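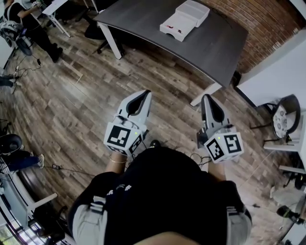

*Fig. 1. Hand-held grippers at the start position, one in each hand, marker cubes at the base. Both green lights on.*

## Unit 6: Losing the marker (the left-hand drift fault)

Course notes, Tane Brunton. Read before the September lab. Bring your own copy of the log sheet.

### 6.1 What happened

Last term's lab group recorded 46 box-packing demonstrations with the hand-held pair. Juniper Zamora and Bevan Gilchrist took turns as operator. The recordings looked fine on the monitor and were passed to Manouchehr Dehghan, who trained the Petau arm on them.

On its second run the arm drove its left gripper into the edge of the bench at full approach speed. One finger pad tore off and the wrist joint faulted. Everyone was outside the taped line, so there were no injuries. The arm was out of use for the rest of the term.

### 6.2 What the logs showed

Of the 46 demonstrations, 33 were clean. The other 13 had a stretch where the left gripper's position slid forward and down while the right one tracked normally. The longest stretch lasted 800 milliseconds.

In all 13, the operator had turned the left wrist inward to reach into the box. The marker faces went out of view or were seen at a very shallow angle. The tracking software (Lowther, version 2) did not report a loss. It kept extending the last known motion until it found a face again, then jumped back to the correct position.

The arm had learned the slide. It had also learned part of the jump, and that is what put it into the bench.

### 6.3 Why the green light did not help

The light on each cube shows that the gripper has power and is connected. It says nothing about tracking. Both operators believed green meant "tracked," and the old lab sheet said "check for green before and during recording" without saying what green stood for. The sheet has been rewritten.

Remember the general point for the exam. A status light reports one condition. Find out which one before you rely on it.

### 6.4 Contributing causes

- Filling of gaps was turned on by default and was not marked in the output file.
- The reviewer (me) watched the video playback and did not plot the positions.
- Approach speed on the first test runs was set to full. The lab rule is quarter speed for any newly trained policy. The rule was known and was skipped.
- A cable loop pulled on the gripper in several takes, which made operators turn the wrist further than they needed to.

### 6.5 Procedure now in force

1. Clear cables from the floor where the operator will stand. Leave enough slack at the grippers for a full reach.
2. Hold both grippers still, fingers forward, until the tracking window shows a fix on each. Ignore the green lights for this step.
3. Turn gap filling off. A lost marker must leave a hole in the data.
4. After each take, plot left and right positions. Discard any take with a hole longer than three samples or any sudden step.
5. Run new policies at quarter speed with one person on the stop button. That person does nothing else.

### 6.6 To prepare

Milagros Tejada has put two of the bad takes and one clean one in the Unit 6 folder. Plot all three. Mark where the slide begins and where the jump occurs, and write a short paragraph on whether a speed limit in the arm controller would have caught it. Assume the limit applies to commanded speed only.

Log sheets go in the tray by the lab door before the session starts.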